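Praltham Household Skills, evening course
Notes for session 2: Scissors and shears (sorting, cleaning, checking, putting back)
Notes updated 19/06/2025, bin the old ones please

Quick recap from last time. Knives done, peelers done, we ran out of time for graters so graters go to the end of the course. Bring an apron tonight, and an old cloth you don't mind ruining. Glasses if you need them for close work.

What we're covering
Sorting by job. Cleaning the bits people forget. Pivot. Edge test. Where they live afterwards. The edge test takes longest so I want everybody on it by half time.

Why bother with scissors
Most homes have more pairs than they think and use one. Usually the worst one. Good pair is in a sewing box somewhere, the kitchen pair has been opening parcels since December, and the pair in the hall drawer is gummed shut with tape. Sorting them out costs nothing and takes an evening.

Part 1. Get them all out

Empty every drawer. Everything on one flat surface, wiped down first, good light. Spread them out so you can get hold of each pair without lifting another. Closed, all of them. Have a tray ready with nothing in it, that's for the ones you have finished with. Don't start putting things in the tray because they look alright. Tray means checked.

Handles all the same way is nicer if you have the patience. At least don't leave points where you'll be reaching across.

On our table it's the usual mix, black handles, blues, a few of the chunkier kitchen shears in white, cream and pink. Tray still empty at this point.

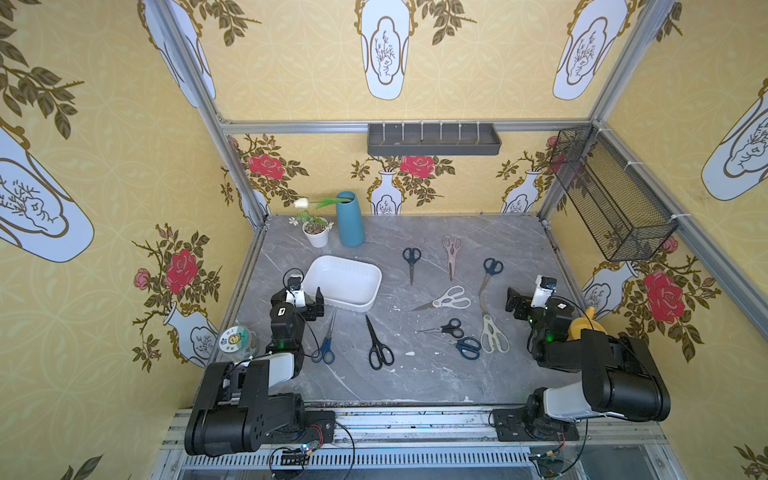
Catríona Gallagher wrote in after the last course to say she'd sort by job before cleaning anything, otherwise you spend half the evening scrubbing a pair you were going to throw out anyway. She also ties a bit of ribbon on her fabric pair so the family leave it alone. Both good, have moved the sorting up the running order to match.

So, piles by job:

Food. Shears that touch meat, fish, herbs, packets from the freezer. Washed after every use and kept in the kitchen.

Paper and parcels. Tape, card, string. These get sticky and blunt, accept it.

Cloth and thread. Never paper. Not even once, not even a receipt.

Garden and rough work. Stalks, twine, compost bags. Stay outside or by the back door.

Don't know. Allowed. Put them to one side and decide after the edge test.

Handle colour tells you nothing about the job, by the way. People assume pink or pale means craft. Look at the blade. Wide and heavy, likely for the kitchen. Long and thin, more likely paper or cloth. Small with short blades, thread or nails or first aid, depends on the household. Pick one colour for each job if you're buying new, that does help, particularly with children about.

Two pairs for food is plenty, one for raw meat and one for everything else. Mark them so you know which is which.

Part 2. Washing

Warm water, washing up liquid, an old toothbrush. Open the blades as wide as they go. Brush away from the edge, not along it. Most of the dirt is at the pivot, next most is inside the handle loops where fingers go.

If the shears come apart (some lift off at a certain angle, check, don't force) take them apart every time. If they don't, work the brush into the joint from both sides, open and close under the tap, brush again.

Sticky blades: a drop of cooking oil on kitchen paper, leave for 10 minutes, wipe, then wash as normal. Works on tape and on most lables. Surgical spirit is quicker but keep it off painted or soft handles, it can dull them. Window open.

Dry at once. Cloth first, then leave them open on a towel till the joint is dry right through. Do not leave them on the draining board overnight, that's how you get rust in the one place you can't reach.

Dishwasher. I get asked each time. Follow what the maker says. If you've lost the leaflet, wash by hand. Fabric scissors never.

Part 3. The handles

Gets skipped. We all wash the blade and then hold the thing by the dirty end.

Pale plastic is actually helpful here because it shows you what's there. Dark handles want exactly the same treatment, you just can't see why. Turn them to the light and go round each loop, outside, top of the curve, then inside, then down where the loop meets the body. Check for:

Spots and specks on the rim. Try soap and the brush first.
Marks low down on the inside of the leg, near the joint. Cotton bud.
Scuffs. Not dirt, won't come off, stop scrubbing.
Any split or crack, however fine. On a food pair that's the end of it, move it to parcels or get rid. 
Sharp moulding edge that catches the finger. Fine nail file, gently, then wash.
Little tab or rest between the loops, if there is one. Muck gathers behind it.

If a mark doesn't shift with soap, paste of bicarb and water, rub with a thumb, rinse. If it still doesn't shift after 2 goes leave it be. A stain in the plastic is only a stain. Something that comes off on a white cloth is dirt, and you carry on till the cloth stays clean.

Pale pink pair from the table is a fair one to practise on. Small dark brown mark on the shoulder of the wider loop, a few faint specks along the rim, and some brownish marks low on the other one. Decide what you would try first and write it down before you pick up a brush.
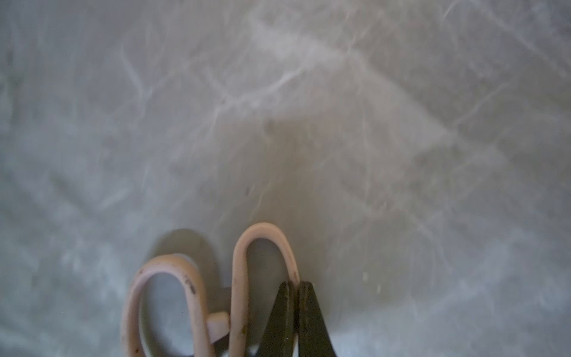

Part 4. Pivot

Hold one handle, let the other drop. Should fall slowly and stop part way. Falls straight down, too loose. Doesn't move, too tight or gummed up.

Screw pivot: small turns, a quarter at most, test, turn again. Riveted: can't adjust at home, don't hit it with anything (it's been tried).

One drop of oil at the joint. Food pairs get food-safe oil. I use Grodard because the bottle has a thin spout, any food-safe one will do. Open and close a dozen times, wipe off everything that comes out, wipe again. Then snip a bit of kitchen paper before you go anywhere near fabric or supper.

Part 5. Edge test

Same order every time so you can compare.

a) Newspaper, full length of blade, one slow cut. Listen. Should be even.
b) Thin cotton scrap, cut to the very tip. Folding over or chewing means blunt, or the blades aren't meeting.
c) Wet kitchen paper. Hardest one. Only expect the cloth pair to pass.
d) Look down the closed blades towards a window. You want a slight gap in the middle and contact at the tips.

Write down pass or fail for each, against the job pile. A parcel pair that fails (c) is fine. A cloth pair that fails (b) goes for sharpening.

Cutting up tin foil or sandpaper to sharpen: takes off a burr, makes them feel better for a bit, doesn't put an edge back. Alright for parcels. Not on anything you paid proper money for.

Sharpening: Kovalchuk on the market row does scissors while you wait if it's quiet. Say what you use them for when you hand them over. Serrated blades, ask first, plenty of places won't touch them.

Part 6. Putting back

Closed, points down in a jar or flat in a drawer with the points to the back. Hook is best for the kitchen pair. Cloth pair in a sleeve or rolled in a scrap of felt. Not loose in with the batteries.

Passing them to somebody: closed, hold the blades, handles towards them. Goes for grown-ups aswell.

Throwing out: tape the blades shut, wrap in card, write SCISSORS on it. Tip has a metal skip. Charity shops vary, ring first.

Homework for session 3
All your scissors out, sorted, written up on the Irkora sheet (one line a pair: job, handle, pivot, edge, keep or go). Bring the sheet and your worst pair, wrapped. We start at the pivot so come with it already washed.

Doors open at 9, side entrance, the front one sticks.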